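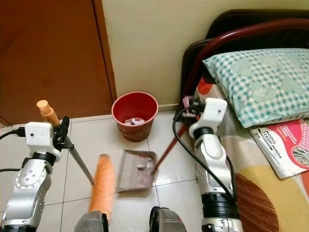 Room Cleaning and Waste: Frequently Asked Questions
Gremdale Residence, Resident Services Office

The following answers apply to all 80 furnished rooms in the Matar and Skesar wings. They replace the notes formerly posted inside the wardrobe doors.

What cleaning items are available to residents?
A broom, a dustpan with a long handle, a feather duster and a plastic bucket for dry waste may be borrowed from the supply closet on each floor. Residents sign the sheet on the closet door and return the items by 9 p.m. Mops are issued separately at the front desk.

How often must a room be swept?
Once a week at minimum, and again on the day before an inspection. Rooms near the garden entrance collect more grit and may need attention more often.

In what order should a room be cleaned?
Residents are asked to dust first and sweep afterward. Begin with the bed rail, the headboard and the door frame, then proceed to the baseboards. Sweep from the door toward the corner where the bucket stands, and keep the dustpan flat on the tile while the broom is drawn toward it. Bedding should be lifted clear of the floor before work begins.

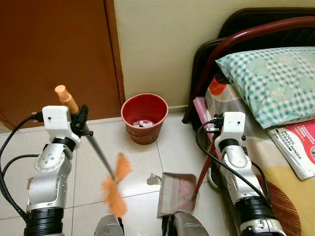

May liquids be poured into the waste bucket?
Liquids belong in the sink at the end of the corridor. The bucket is reserved for dry waste such as paper, wrappers and dust. A bucket that has held liquid must be rinsed and dried before it goes back to the closet.

Which products may be used on the floor tiles?
Warm water with a small amount of Vonero floor soap is sufficient. Wax, bleach and scouring powder are not permitted. Wax makes the tile slippery, and the other two damage the grout. Soap is available at the front desk at no charge.

Where should bottles and cardboard go?
Clean paper and cardboard are collected in the bins beside the stairwell. Bottles are to be emptied and capped before disposal - glass in the green bin, plastic in the gray one.

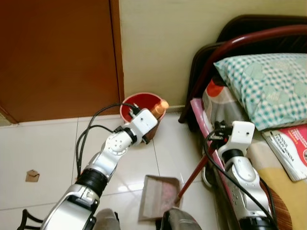
Small scraps of cardboard that have been swept up with dust may be treated as ordinary waste. Larger boxes must be flattened and may not be left in the corridor.

Who empties the buckets?
Each resident empties the bucket into the main container behind the Skesar wing. The container is unlocked from 7 a.m. to 10 p.m.

What happens if an item is broken or missing?
Please report it to the front desk on the same day. Normal wear is not charged. A lost broom or dustpan is billed to the resident's account at the replacement price.

Are pillows and bedding inspected?
Only for damage. Residents may use their own pillowcases and sheets. Pillows supplied by the residence should remain in the room at all times, including during the January break.

How is a failed inspection handled?
The resident receives a written notice and has 3 days to correct the problem. A second visit follows. Appeals are addressed in writing to Nnamdi Aliyu, Resident Services.

Whom should I contact with other questions?
Call extension 278 between 8 a.m. and 4 p.m., or leave a note in the box at the front desk. Requests for repairs use a separate form - please do not write them on the closet sign-out sheet.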